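Workshop Tips: Planning a Bench Robot Arm Without Blowing the Budget

A small robot arm is within reach of a home shop or a two-person business now, but the price on the listing is only part of what you will spend. Work out the whole figure first, then shop.

Start with the job
Write down one task in one sentence. "Move small parts from the left side of the bench to the right side" is a good one. "Help out in the shop" is too vague to buy for. Weigh the heaviest part you want moved and measure the longest distance it has to travel. Check both against the spec sheet, and remember that the gripper counts toward the load.

Split the money
If you have $3000 to spend, look at arms priced up to $2000 and keep the rest back. The other $1000 goes to the table, the tool on the end, cables, a stop button and spare parts. People who spend all of it on the arm end up clamping it to a folding table, and then they wonder why it misses its marks.

Buy the table before the arm
A perforated top with a regular grid of holes is worth paying for. You can bolt a work board down, take it off, and put it back in the same spot later. Measure your doorway too. My top is 26 inches deep and went through with very little to spare. 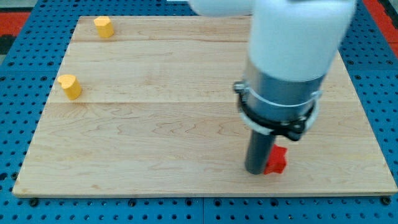

Siwan Jarman
Shop Tips Editor

Use a wooden board as the work surface
Bolt it near the corners so the middle stays clear. Wood is cheap to replace after a bad move, and a pale board makes bright parts easy to pick out. Round over the edges with sandpaper before you mount it.

Practice with blocks
Hearts, stars and crosses from a toy bin are fine. Odd shapes teach you more than cubes do, because you have to think about which side the tool will touch. Start with a few, spaced well apart, and add more once the moves are reliable.

Keep the first tool simple
A plain rod held in a clamp can push light parts across a board, and it costs next to nothing. Put off the powered gripper until you know you need to lift. When you do shop for one, ask the seller:
What bolt pattern does it use?
Does it need air, or only power?
Are replacement finger tips sold separately?
Is the cable included?

Check the clamp
Put a wrench on the clamp bolts before each session. Mark the rod with a paint pen where it meets the clamp, and you will see at a glance if it has slipped. Set the lowest point of travel slightly above the board and come down from there in small steps.

Used or new
Pascual Cáceres bought his arm used from a shop in Dukov that was closing, and paid less than half the new price. The controller failed in October and the replacement ate most of the savings. If you buy used, ask to see the arm run for an hour, and get the software license in writing.

Costs that get forgotten
Shipping on a heavy crate. A dedicated outlet. Shelf space for the controller. Your own evenings, for the first month at least.

Keep a notebook by the bench with the part number of every bolt and cable you buy. Reordering takes a couple of minutes when the numbers are all on one page.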